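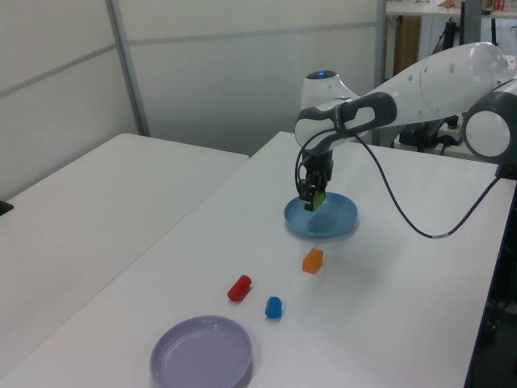 Mamta Joshi says the first thing she wants from a gripper is that she can stop thinking about it by lunchtime, and she'd like the product page to admit how long that takes. Fair enough! With the Orkier two-finger it took me a morning, and most of that was cabling.

Orkier Two-Finger Gripper
Price: £1,681, flange adapter included
Sold by Cakard, sent out from our Jurville workshop

I've had this one on the bench against the Chauhan parallel gripper, which plenty of you already own, and I've tried to keep the test dull and fair. Same arm, same white table, same little blocks, two plates. Pick a block up, put it down, do it again. I ran 400 picks with each gripper and swapped the fingertips at the halfway point, so neither got an easy ride on fresh rubber.

The Orkier is the gentler of the two. You can set the closing force low enough for soft plastic and it still holds on when the arm swings round (the Chauhan needs a firmer squeeze before I trust it at speed). It dropped 14 blocks over the whole run, nearly all of them cylinders I'd grabbed too near the end. My fault, mostly. The Chauhan did a bit better on cylinders and a bit worse on anything small and flat.
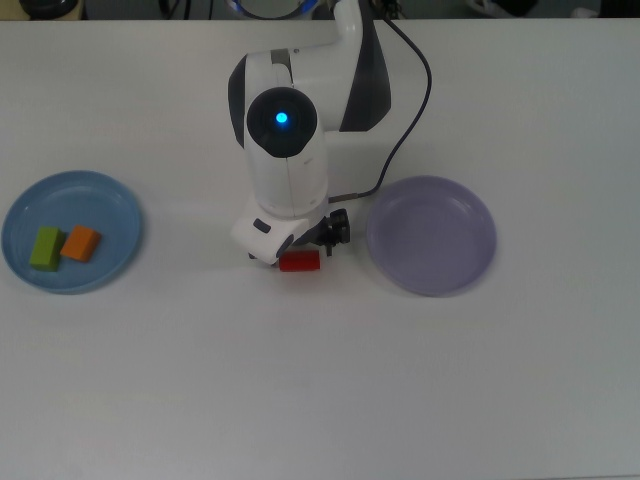 Block sorting with two plates, arm seen from above.

Slim fingers are the reason I'd pick it for crowded work. When two blocks are touching you can get down beside one without shoving the other across the plate, and I didn't have to rewrite my approach angles to do it. What I don't love is the cable. It's stiff, it wants a big loop, and if you leave it too short the wrist runs out of travel on the far side. Leave it generous, tie it back to the forearm and check it through a full turn before you run anything fast.

Setup on the controller is a form with five boxes, and the defaults are sensible apart from the opening width, which comes set far too wide for small parts. I bring it down to 30 mm and leave it there.

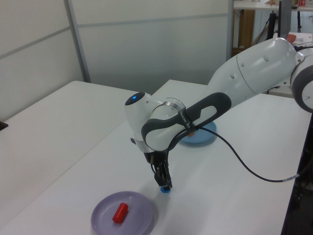
Can I use my old Chauhan fingertips on the Orkier?
Only with the adapter plates, which we sell as a pair. The screw spacing is different, so please don't try to force them on.

In the box: gripper, flange adapter, cable, two sets of fingertips, hex keys and a printed quick start. Spare fingertips are usually on the shelf. Grippers themselves are a bit slower, and the next batch is due in June.

If you'd like to try one on your own arm first, write to Narendra Rastogi at the workshop and he'll put you on the loan list.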